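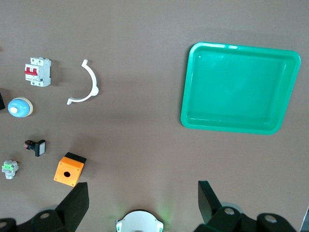

Unit 4: Two-legged ties and knockout formats
Coaching and Competition Management, evening stream
Notes for the session of Jan 15, 2021
Lecturer: Matúš Kováčik

Read these before class if you can. We will spend the first half on the format itself and the second half on match planning. The worksheet is at the end. Bring a pen and something to write on.

4.1 What a two-legged tie is

Two teams play each other twice, once at each home ground. The goals from both matches are added together and the total is called the aggregate score. The team with the higher aggregate goes through. If Given win the first match 2-1 at home and lose the second 1-0 away, the aggregate is 2-2 and the tie is level.

What happens when a tie is level depends on the rules of the competition. You need to read them before the first leg, including the part about substitutes in extra time. There are three common methods.

Away goals. The team that scored more goals at the other team's ground goes through. In the case above, Given scored no away goals and their opponents scored one, so the opponents advance.

Extra time. Two further periods of 15 minutes are played at the end of the second leg. Some competitions apply the away goals rule to extra time as well, and some stop applying it after the first 90 minutes. Check which one you are playing under.

Penalties. Used last in most competitions. A few junior cups go straight to penalties after 90 minutes to keep the ground booking on time.

4.2 Seeding and the draw

In many competitions the seeded team plays the second leg at home. The usual argument is that extra time, if needed, is then played in front of the home crowd. The other side of it is that under an away goals rule that covers extra time, the visiting team has an extra 30 minutes in which its goals count for more. Students often leave this out of their answers in the exam, so make a note of it.

A draw can be open or restricted. Restrictions may keep apart clubs from the same region, or clubs that have already met in the group stage. Each restriction makes the draw slower to carry out and harder to explain to supporters. When you design a competition for the major assignment, state your restrictions in one paragraph at most.

4.3 Planning the first leg

Our case for this unit is the regional cup tie between Flondance and Pumer. Flondance were the seeded side and played away first. The attendance at the first leg was 862.

Flondance set up with a back four and a holding midfielder. They kept the ball for long periods in the first half and had two shots on target. Pumer sat deep and waited for corners. The first goal came after 35 minutes, when the Flondance keeper came for a high cross and didn't reach it. Pumer scored from close range. Flondance levelled early in the second half from a free kick and the match finished 1-1.

Points to discuss:

The coach made no change at 1-1, although two players had yellow cards and would miss the second leg if booked again. One of them was booked late in the match. Was the risk worth taking?

Flondance had an away goal. Under the rules of that cup, a 0-0 draw at home would have put them through. Consider how that should affect training in the week between matches, and what you would tell the players about it. Some coaches prefer not to mention it at all.

The keeper was 19 and filling in for the regular number one. The bench keeper had more senior matches behind him. Selection after an error is covered in Unit 7, so keep your answer here short.

4.4 Planning the second leg

Flondance changed their shape for the return match and played three centre backs. The wing-backs stayed low, and the team had trouble moving the ball out of its own half. Pumer pressed higher than they had at home. They scored once in each half and went through 3-1 on aggregate.

In his report to the club, the Flondance coach, Prasertsri, gave three reasons for the loss: a short week, the missing midfielder and poor finishing. He did not mention the change of shape. Compare his report with the match log in the reader and decide how much weight to give each reason. There is room for more than one answer. You will be marked on how well you use the log.

When a team needs only a draw, these questions should be settled before kickoff:

How high does the defensive line stand in the first 20 minutes?
Who goes forward at set pieces, and who stays back?
At what point do we make changes if we are a goal down?
Who takes penalties, and in what order, if it comes to that?
Who speaks to the referee?

Write the answers down. Staff on the bench tend to remember a verbal plan differently once the match has started.

4.5 After elimination

A club that goes out in the first knockout round still has its league program. The next match is often only three or four days away. The practical jobs are much the same as after any loss: recovery session, injury check, short review, then preparation for the next opponent. Keep the review of the cup tie to one meeting. Long video sessions after a defeat usually produce very little.

The press conference is part of the job. Answer questions about individual mistakes briefly and without adding to them. If a player has made an error that led to a goal, speak to that player before you speak to reporters.

There is also the budget to look at. Cup income for later rounds should not be spent before it is earned. Several clubs in our region have put prize money from a quarter-final into their forecasts and then gone out earlier.

Worksheet

1. A tie finishes 2-1 and 1-2. Say who goes through under each of the three methods in 4.1, or say what further information you need.

2. Write a plan of no more than one page for the Flondance second leg. Use the headings from 4.4.

3. Rewrite the Prasertsri report in your own words, changing the order of the reasons if you think it should be changed. Refer to the match log at least twice.

Hand in questions 1 and 2 at the next class. Question 3 counts toward the portfolio and is due in March, worth 7 marks. Late work loses one mark per day.

Reading for next time: Unit 5, sections on squad registration and eligibility.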